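Work surface (ergonomics)

In ergonomics, a work surface is the horizontal or slightly sloping plane on which hand tasks are carried out. The term covers fixed benches, desks and loose boards laid over a table.
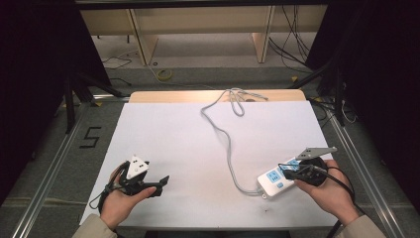

Height is the dimension most often specified. For light assembly the surface is normally set near elbow level; fine work calls for a higher plane and heavy work for a lower one. Adjustable frames are used where several people share a station.

Finish affects both glare and contrast. Matt surfaces scatter light and are preferred under overhead lamps, while gloss finishes can produce reflections that tire the eyes. Pale surfaces make small dark parts easier to find, but show marks sooner.

Reach is usually divided into two zones. The inner zone is swept by the forearm with the upper arm at rest – the outer zone requires the arm to be extended. Items in constant use are placed in the inner zone.

The Grisbridge survey, led by Yen-ting Lam, recorded bench layouts at 96 small workshops. It listed 677 separate work surfaces, of which 12 had a means of changing the slope. A later study at Clelach used the same method but left out standing benches.

See also: Anthropometry; Lighting of workplaces; Workbench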